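Skelledden Reuse Workshop
Progress report to the Brillside Fund
Prepared by Nadhirah Sembiring, March 22, 2021

1. Position at the end of the period

The grant covers the teardown and rebuild of 200 donated desktop towers, with usable parts going back into stock. Work began in October. To date 40 machines have been opened, checked and sorted into two groups: complete rebuild, or parts only. The rate is lower than planned. Most of the lost time went on the bench layout and on agreeing a fixed order of work, and both are now settled.

2. Bench and order of work

Each tower is laid on its side and the side panel comes off before anything else is touched. The label on the case is checked against the intake sheet. Cables are then traced from both ends, and a part is released only when its cable is free.
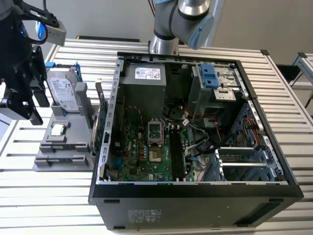 The processor is logged separately from the board it came from. Mixed records were the main fault in the first batch, where a board could be entered as complete with no processor fitted. Our sheet now has its own line for the socket, and a board in the state seen on the bench, with the socket empty and the lever raised, is entered as "board only". Memory slots are checked on the same line. The power supply is recorded from its rating label while still in the case, which saves handling it twice.

Boards listed as "board only" stay in their cases until a matching processor is found. This takes up shelf space — we have room for 15 open cases at a time — but it reduces damage to the sockets.

3. Cables and connectors

Cable work takes the largest share of time per machine. Power leads with a locking tab must be pressed and drawn straight up. Pulling on the wires has loosened pins on 2 boards so far, both of which were moved to parts only.
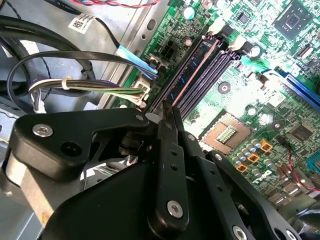
Ties that hold a bundle together are left on unless they prevent a plug from reaching. Data cables are removed at the drive end first and kept with the case. Syafiqah Sitompul has rewritten the instruction sheet on this point, and the new wording has been in use since the second batch.

4. Drives and bays

Drive cages are left in place for rebuild machines. The release latch is worked once to check that it moves freely, and the result is entered as pass or fail.
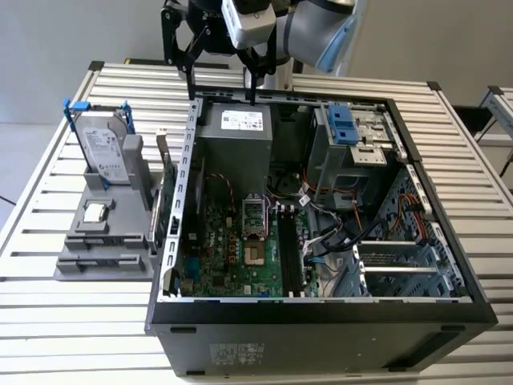

A failed latch does not rule out a rebuild. Spare latches are taken from parts-only cases of the same pattern, and supply has been enough so far. Expansion-slot covers are treated in the same way: missing covers are replaced from stock before the case is closed.

Removed drives are logged by the printed label and passed to Liew for wiping. Liew returns a signed list with each lot. Drives that cannot be wiped go to Grutow for shredding and are struck off our stock record on the day they leave. 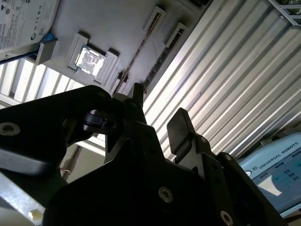
Fig. 4. Hard disk drive with its product label; blue cable below.

5. Matters outstanding

The price per drive with Grutow is agreed only to the end of this period. A new quote has been requested.

The intake sheet needs a field for drives that arrive without a readable label. These are now held in a separate tray — a temporary measure.

We ask the fund to allow the remaining cable and latch budget to be carried forward. No change to the total is requested.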